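Wudby Teleop Station – practise, demonstrate and record in the simulator

We get very excited about this one! The Wudby Teleop Station lets you show a robot arm a task by remote control, all inside a simulated room, so your team can start demonstrating before any hardware is switched on. Pick up the Dreltance hand controller, hold the trigger and the arm on screen follows your wrist. Let go and it stops where it is. Most people are happily steering within minutes.

The household pack is our favourite part. It comes with dining tables, side tables, pans, bottles and plates that you can rearrange between runs, so your demonstrations don't all end up looking alike – and moving the furniture is half the fun.

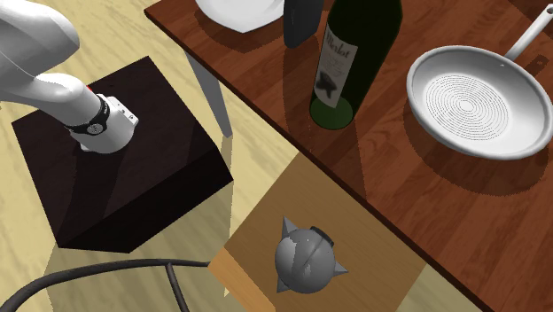

Household pack: simulated arm with bare flange, beside the dining table.

Every run is saved as a full recording of joint positions and controller input. You can replay it, trim a slow start or throw it away and have another go. Version 3 adds a lead-by-hand mode for teams who own the Hepburn desk arm: guide the real arm through the motion and the simulated one mirrors it.

In the box
Dreltance hand controller
2 charging cables
Desk stand
Licence card for the Ciduren simulator

Household pack: 77 objects, 49 room layouts
Controller connection: USB or wireless
Page updated: 25/05/2021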